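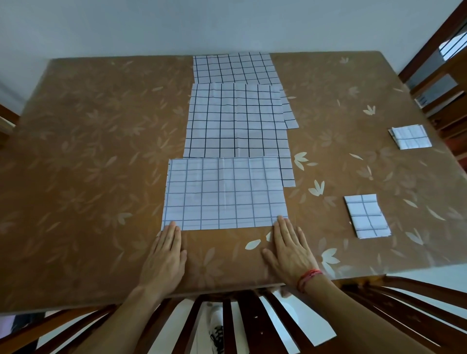 Search the archive
Search this list

Subject: Re: [homebuild-arms] Cloth folding on the kitchen table, grid cloths vs. plain
Date: 30th October

Replying to the questions below in order. Short version: the grid helps the vision side a great deal and does nothing for the gripping side.

> I have the Katona arm bolted to a bench in our shared shop and I want
> it to fold flat goods. Plain white cloth defeats my edge finder as soon
> as one piece overlaps another. You mentioned in June that you had gone
> over to printed grids. Do you lay the pieces out by hand first? How
> many demonstrations did you need? And does the pattern of the table
> matter? Mine is bare gray board and I would rather not repaint it.

Layout by hand: yes, for every demonstration. I set the pieces in a column across the middle of the table, running away from me with a slight overlap, then press the near one flat with both palms at the lower corners. Folded pieces go in stacks on the right. I do not try to remove every crease. A fold line across the cloth shows up as a kink in the grid, and the fitting code handles a kink better than it handles a soft bulge. If you iron everything, the model never sees a crease and fails on the first one it meets.

Overlap was the hard part for me too. With plain cloth the contour of two overlapping pieces merges into one outline. With a dark grid on white, the lines on the upper piece break the lines on the lower one at the boundary, and that break is easy to find if the two grids are not parallel. If they happen to line up within 2 degrees or so of each other, you are back where you started. I now reject those layouts in software and shift the top piece by hand.

Number of demonstrations: 86 complete ones went into the current version. I recorded more, but I threw out anything where my sleeve covered a corner during the fold. Roll your sleeves up. From those I cut 3,000 short clips for training, most of them overlapping in time. Please do not read that as 3,000 independent samples. It is not, and I made that mistake in my first post on the subject.

Table pattern: it matters less than I expected. My cover is glossy brown with pale leaves and flowers. The segmenter took some of the leaves for cloth at first, mainly the cream ones next to a stack. Adding a check for straight dark lines inside each region cleared nearly all of that. The gloss is a separate problem. Window light on it produces a bright patch that moves through the day, so I record in the same two hours or pull the blind. Your gray board should be easier on both counts. Leave it as it is.

Gripping: the Rirau fingers that came with my arm pick up either one layer or all of them, with no way to choose. I added a strip of rubber to one finger and reduced the closing force. That gives a single layer on 2 tries out of 3, provided the approach is from the edge and nearly flat to the table. From above it is hopeless. If anyone has used the Erier soft pads on thin goods, I would like to see numbers.

On software, I am still on the old Clendotov release. The new one changes the order of the joint axes in the log files and my replay script has not been updated for it. If you are starting fresh, use the new one and ignore my script.

One warning about stacks. Do not let them drift toward the working area as they grow. The planner treats a stack as an obstacle with a fixed height, and mine was set once, for three folded pieces. Above that the wrist catches the top of the pile on the way back.

I can send the grid fitting code off list. It has no documentation and the units are mixed.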